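21 Oct 2025

Oil finish test, day one. Wiped down the maple-colored offcuts with mineral spirits and let them sit while I mixed the Eklund hardwax. Batch is 200 g oil to 46 g wax. Sølve thinks the wax is high, but the last batch stayed soft and I want to see where it stops.

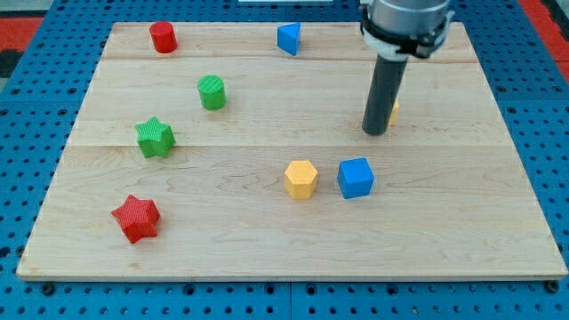
Board with the colored blocks, blue table.

First coat went on the offcuts at noon with a lint-free rag. Sanded to 220 was too fine last time — the oil sat on top — so these stopped at 150. Offcut 3 drank a lot more than the others at the end grain.

Wiped off the excess after 86 minutes. Still tacky at five. Second coat tomorrow if it buffs clean. Need more rags, and the Plusura tin is nearly out.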